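Barnabás Vass
I moved to a new apartment in July and I want to write down what I learned about sleeping in a hot room. Maybe it is useful for somebody. 1/8

My old place in Escobedo Street was on the ground floor and always cool. The new one is directly under the roof. The first week I slept very badly and I was angry with everybody at work.

First thing: close the windows in the morning, before the sun comes to your side. My mother did this all her life and I did not listen. I close at 7 and open again after 10 at night.

Second: the blanket. I kept my winter one for 2 weeks out of habit. Please do not do this. A thin cotton cover is enough.

Third: I stopped drinking coffee after lunch. I was sure that coffee has no effect on me. I was wrong, and my wife Ornia is very pleased to hear it.

I also read a long forum discussion, 473 comments, about whether a cold shower before bed is good or bad. Most people there prefer lukewarm. I tried both and I agree with them.

Fourth: bedding color does not matter, but fabric matters a lot. My old sheets were polyester and I threw them all out. The new sheets are cotton and I wash them at low temperature, without softener.
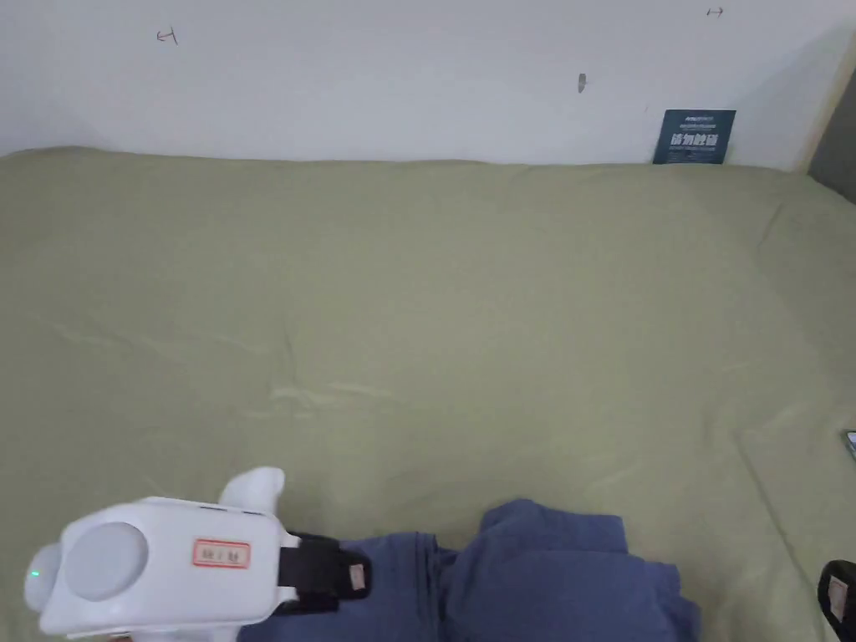
Green fitted sheet, with creases. I do not iron sheets.

Next I want to try a fan near the open window, blowing out. My neighbor does it this way. If you have experience with this, please write me which size of fan you bought. 8/8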